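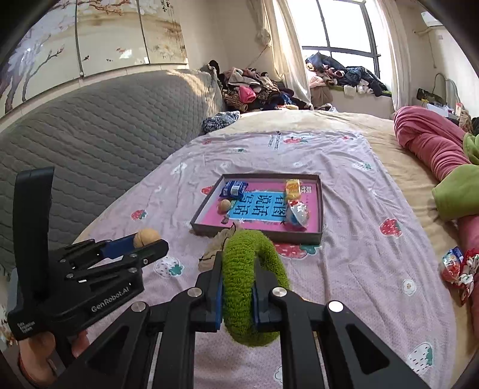 Hand-held grippers at the Cancombe open day: a review

Posted Sep 12, 2025

I go to robot open days the way some people go to timeshare talks. I eat the cookies, I keep my wallet in my pocket, and I ask about the part they skipped. The Cancombe day had good cookies. It also had the thing I'd driven out for, a chance to see people collect training data with a pair of hand-held grippers instead of steering an arm from across the room.

The unit has "GenRobot.AI" printed on its side in white, with "Data Acquisition System" in smaller letters on the end. You hold one in each hand and do chores with it. What gets recorded is supposed to teach a robot to do the same chores later. That second half was not on show, and I'll come back to it.

What I liked

They ran it in a bedroom, on a bed, with the bed in use as a work surface. Strawberry print sheet, clothes heaped up behind, more clothes on the windowsill, a cardboard lid with snacks and a walnut in it. I have sat through enough demos on a bare white table with three colored cubes to be grateful for a walnut. Cloth is miserable for machines. So is anything in a crinkly wrapper, and there was plenty of that too. Whoever picked the props had been in a real home at some point.

The grip itself looks sensible. Two parallel jaws, blue pads on the inside faces, black nearly everywhere else bar a couple of silver bolt heads. I was most interested in a fuzzy green plush ring, held upright between the jaws, because soft round things like to roll out of a flat grip. A ring gives you a hole to cheat with, though. I'd have asked for a plush ball.

I also got a turn. It took me 11 tries to get a walnut into a tray and leave it there, and I fix clocks for a living. The young man running the session told me this was normal for a first-timer. By the end of my 20 minutes I was managing it most of the time, and I had stopped staring at my own hands, so the learning curve is short. Put that down as a plus.

What I didn't like

The grippers are bulky for tight spots. The one in my left hand has a tall upright plate by the handle, and I kept worrying about knocking it into the other one whenever both hands wanted the same corner. My wrists were tired before my time was up. I asked what a full shift is like and was told people "take breaks as needed." Fine, but how many, and who pays for them?

Two jaws are two jaws. You cannot pinch a foil wrapper and tear it. You cannot get a fingernail under a sticker. If the recordings are full of people working around the tool, then the robot will learn to work around the tool, which may be all right if the robot has the same jaws. I asked whether it does. The answer went on for a while and had the word "ecosystem" in it.

Then the numbers. A sign by the door said 148 tasks had been recorded. I asked Tetsuya Mizuno, who was there for Civlow and gave the only straight answers of the afternoon, what counts as a task. He said moving an item from the left of a tray to the right is one, and moving it back is another. I appreciated that. I also crossed out what I'd written in my notebook and wrote something less flattering.

The missing half

No robot. There was a video of one on a laptop in the hallway, sped up, with no sound. I asked if it would be shown live and got "October, at Pirihi." I've heard October before, from other people in other years. An open day about teaching robots should have a robot in it, even a clumsy one. I'd think better of a firm that let me watch its arm drop a sock.

I asked too about failed attempts. Do they keep my ten bad walnuts? They do, the host said, and they label them. Mizuno said labeling is the slow part and costs more than the holding and grabbing. That was worth the gas money, and it wasn't anywhere in the handout.

Compared with the Aturcombe day last year

Aturcombe had a live arm and a coffee machine, and the arm missed the cup. I learned more from the miss. Cancombe was better organized, friendlier, and far more honest in its choice of mess. You can handle the equipment yourself, and nobody hovers. But parking was $14, which is a lot for a video in a hallway.

Verdict

Worth going if you want to know how the data gets made and don't mind leaving with sore wrists. Not worth going if you want to find out whether any of it works. Three stars out of five for the hands-on part, one for the handout. I've put my name down for Pirihi, and I'm bringing my own plush ball.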